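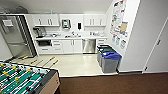
Foosball league fills Flokgate for its summer finals

The inter-office table football league had its finals evening on 7th June, and what an evening it was. Sixteen pairs came through the doors at Flokgate, plus so many supporters that the tea urn had to be filled again before the first semi-final had even started.

For anyone who hasn't followed it, the league began two summers ago as a lunchtime squabble between the people on the ground floor and the people above them. Word got about, other offices on the estate wanted in, and this season 359 matches were played between the opening night and the finals. Every one of those scores was written up by hand on the big sheet by the stairs (and then typed out again by Morven Drummond, who has run the fixtures from the start and still plays in goal for Utell's second pair).

The rules are the same as ever. First to ten, no spinning the rods, change ends at five, and a ball that stops dead in the middle goes back to whoever served it. There was a long chat over the winter about allowing a short time-out, and it was tried for the first time this season. Most players seem to like it! One or two think it slows things down, and it'll be talked over again before the autumn draw.

The early rounds went by in a blur. Naylor lost both of their pairs before the break, a real surprise after the spring they'd had, and Durnex only just scraped past the Flokgate reception team after being four goals down. That match had the loudest crowd of the night by a mile. The reception pair had never got out of their group before and they left to a proper round of applause.

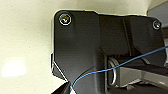
Both semi-finals were close. Utell's first pair beat last year's runners-up by the odd goal, with a shot from the back that went the full length of the table and in off the post. Durnex then won theirs 10–7, playing the same patient passing game they've stuck to since the opening night, all little touches between the middle rods and then a sudden hit when the gap opens up. It's lovely to watch, even when it's your own side on the wrong end of it.

So it was Utell against Durnex for the cup, over three games. Utell took the first in a rush. Durnex pulled the second one back, and the third went to 9–9 with everyone in the room leaning in. The last ball was in play for ages, up and down, two clear chances at each end, and then Durnex's front player rolled it sideways and tucked it into the corner. Cue the noise!

"I had my hands over my eyes for most of that last game," said Morven. "I've been to every finals night and I've never heard the place like that. People were hugging total strangers. I only wish we'd got our own pair a bit further, but there's always next year."

The plate competition, for pairs knocked out in the first round, went to Naylor, so they did get to take something home after all. There was also a prize for the best save of the season, decided by a show of hands, and it went to the younger half of the Flokgate reception pair for the one against Durnex, which even the Durnex players put their hands up for.

The raffle and the cake stall did well too. Between them they brought in roughly £1000, and the money will go towards new balls, a fresh set of rod bearings and a second-hand table for the youth club, where a junior league is hoped for after the summer holidays. Thanks to all who baked. The ginger loaf went first, again.

Friendly matches carry on at lunchtimes through the rest of June and anyone from the estate is welcome to join in, whether or not they've played before. Beginners get paired up with somebody who knows the ropes. Names for the autumn league can go down on the sheet by the stairs from now on, and pairs who want to stay together should write both names on the same line. New team names are welcome as well, as long as they fit in the box.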